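Brarex open day, December: the gallery

We went along to the Brarex open day in December, having read the leaflet twice and believed half of it. The promise was a robot arm that learns its job in a simulator and then does it for real. The firm's Nostotell software does the teaching. Most of what we were shown was on a screen, so bear that in mind when you hear the numbers.

The first talk gave us one of those numbers straight away: 2332 practice runs, all of them simulated. I asked how many had been repeated on a real bench and was told that would be covered later. It wasn't, at least not before the tea ran out.
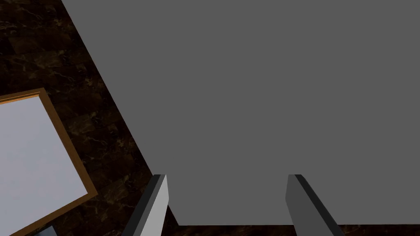

Practice in a simulator is cheap, I'll give them that. You can run it all night and nothing gets dented. But a drawn table never wobbles, and a drawn gripper doesn't wear out or pick up grease. The man next to me said the same thing, rather louder, and got a free pen for it.

Brarex say 1085 of the runs went well enough to keep. Fine - but what counts as well enough? The handout had 2 pages on the software and one line on that.

The Hunska people, who supply the arms, were more careful. They talked about slow speeds and small loads, and they admitted that setting up takes longer than the sales sheet says. I trusted them more for it.

Pylypenko is the name of the next project, due to be shown on a real bench. I'd like to go, and I'll be taking a stopwatch.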